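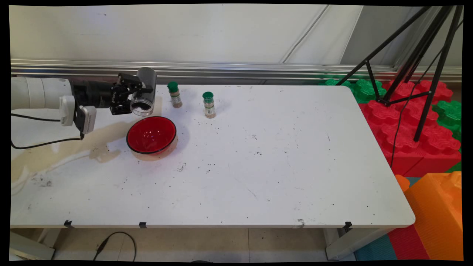
Minutes, Varnik shared kitchen group, 5 February 2021

I took the notes again, so blame me for anything I missed! There were 16 of us, we started a little late, and I've left out the long chat about parking.

1. Last time's minutes
Agreed, with one fix. I wrote that the Galta flour order was 31 bags and it should have been 31 pounds. Sorry to whoever had already cleared a shelf.

2. The white table
We spent longer on this than anyone planned. The top is worn, and the big beige-yellow stain on the left side is still a sore point. Two people have scrubbed at it at home-made paste strength and swear it got lighter, the rest of us couldn't see it. A new top from Semeniuk would be $380 fitted, and I was all for it, but the vote went the other way and we're keeping the old one until May. The three black clips stay on the front edge for now.

Specks and crumbs came up too (they always do). Wipe the top down when you're finished, please, and do the middle and the right side as well — a quick swipe in front of where you were standing doesn't count.

3. Spices
The green-capped jars stay out at the back of the table where everybody can reach them. I'd have liked them in the cupboard, but I lost that one. Both the ones out now hold a tan-brown powder, and from across the room I can't tell one from the other, so read the label before you start shaking. Anything poured into a clear container with no label gets a strip of tape with the name on it. We have tape. It's in the drawer with the string.

4. The red bowl
Someone asked if it could go home with them for a weekend and the answer was a friendly no. It's the mixing bowl everyone reaches for, me included, and we only have the one in that size. It gets washed by hand and goes back on the table.

5. Play corner
The big foam puzzle blocks are piled up on the right again, red and green ones plus the orange. We talked about a storage bin from Urix and liked the idea, but it's wider than the corner, so I'm going to measure properly before we spend anything. The teal mat stays down on the tile.

6. Money
We have $502 in the kitty. Spices and dish soap come out of that this month. No other spending agreed.

7. Anything else
A request for a second dish rack, carried over. Somebody's blue umbrella is still on the hook by the door.

Next meeting: date to be set by email, and I'll bring the tape measure.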